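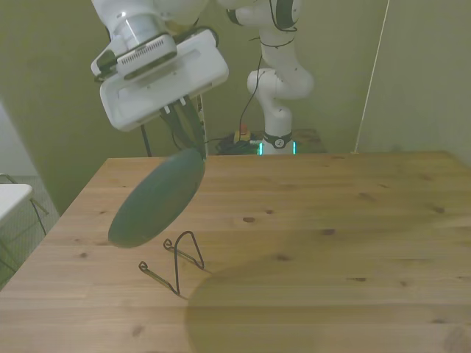 Melquiades Salinas
Lecturer in Material Culture and lead author

Chapter 3
Plates, Platters, and the Shape of a Meal

Before you read on, think of the plate you used most often as a child. Most students can tell me its color right away, and plenty can tell me where the chip was! I love starting with this question. A plate is one of the few objects that people handle every day for years, and we still tend to look straight past it at the food.

In Chapter 2 we looked at cooking pots and how their forms follow the fire they sit on. Tableware works under a different set of pressures. A pot has to survive heat, but a plate has to survive company. It gets passed, stacked, scraped, washed, shown to guests, and sometimes stood up on a shelf where no food ever touches it. Each of those uses leaves its mark on the shape, and by the end of this chapter you should be able to pick up an unfamiliar dish and make a good guess at which ones its maker had in mind.

Take the oval. Round plates suit the potter's wheel, which turns out circles almost by itself. An oval takes more trouble: the clay is often pressed over a mold, or thrown round and then altered by hand while it is still soft. So why bother? One answer is the food. A whole fish fits an oval far better than a circle, and so does a roast on the bone. Another answer is the table, where a long, narrow dish can sit down the middle and leave room for everyone's elbows.

Color deserves the same kind of attention. Green glazes turn up on ceramics in many parts of the world, and potters have reached them by very different routes, using copper in some workshops and iron in others. Section 3.2 compares the two, and I promise the chemistry is friendlier than it sounds.

We will spend a good part of the chapter with one collection, the Arellano household inventory. It lists 183 pieces of tableware belonging to a single family, room by room, with notes on which were used and which were kept for display. My colleague Jinlong Lu transcribed the whole thing, and his notes on the family's plate racks and stands (there are a lot of them) appear in Section 3.4.

What you will study in this chapter
3.1 Flat, deep, round, oval: naming the basic forms
3.2 Glaze and color
3.3 Serving dishes and the order of a meal
3.4 Display: racks, stands, and the plate on the wall

Key terms
rim, well, foot ring, platter, press mold, glaze

Getting started
Choose one plate from your own kitchen and keep it near you as you read. Turn it over first. The underside is where Section 3.1 begins.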